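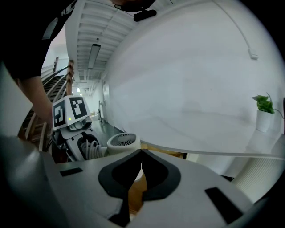
Does a four-day school week save a district money?
Very little, going by the figures that have been made public so far, and the Lolton school board should stop telling families otherwise.

Lolton Families for Five Days is asking the board to put off its June vote on the shortened calendar until the full cost estimate is released. The board has shared a two-page summary. It has not shared the worksheets behind it, and two written requests for them have gone unanswered.

The summary was prepared by Trullico, a consulting firm hired by the district last fall. It says the new calendar would produce "meaningful operational savings" in buses, meals and building costs. It gives no dollar amount for any of these. It also says that families in similar districts "report high satisfaction," without naming a district or saying how anyone was asked.

"I have read it four times and I still can't find the number," said Stamatia Theodorakopoulos, spokesperson for the group and the parent of a sixth grader. "If there are savings, print them. I'm willing to be talked into this. So far I've been shown a pie chart with no labels."

Most of what a school district spends goes to pay and benefits, and the board has said that teachers will keep their current salaries. That leaves a fairly small part of the budget to cut from. Bus drivers, cafeteria staff and classroom aides are paid by the hour, and the summary does not say whether the expected savings come out of their paychecks. The group has put this question to the district office and was told that staffing details would be "addressed during implementation."

The proposal would add time to each of the four remaining days. Elementary students would be let out at 4:10 p.m. Families on the Yurt Road route, the longest in the district, say their children would get home after five, and in the dark for part of the winter. The summary describes the longer day as "an opportunity for deeper learning."

Child care is the other open item. Trullico suggests that community partners could offer programs on the day off and names one, Zuveck, which runs the after-school room at the elementary building. Zuveck's program has 21 places. The district has 1,276 students. No second partner is listed, and no fee is given for the extra day.

"My neighbor works at the clinic and she has no idea what she would do with her kids," Theodorakopoulos said. "She called the district and they told her to look into flexible hours. She draws blood. People come in when they come in."

The board has also said that a shorter week would help attract teachers. That may be so – several teachers have told the group they like the idea, and some members of the group are teachers themselves. But the board has offered no count of open positions and no target for filling them, so it is hard to see how anyone would know later if the change had worked. The proposal has no review date either.

Lolton Families for Five Days is asking the board to do the following before any vote:

Release the complete Trullico estimate, including the worksheets.
State which hourly jobs would lose hours, and how many.
Publish a child care plan with places and prices.
Set a date to review test scores, attendance and costs, and say what result would bring the fifth day back.

The group will hold an open meeting at the Lolton library at 6:30 p.m. in the week before the vote. Board members have been invited. None had replied when this release was sent out.

About Lolton Families for Five Days
Lolton Families for Five Days is an unpaid group of parents, grandparents and school employees. It takes no money from any party or candidate and has not endorsed anyone for the school board.

Press contact: Stamatia Theodorakopoulos, spokesperson. Copies of the district summary and of both written requests are available to reporters who ask for them.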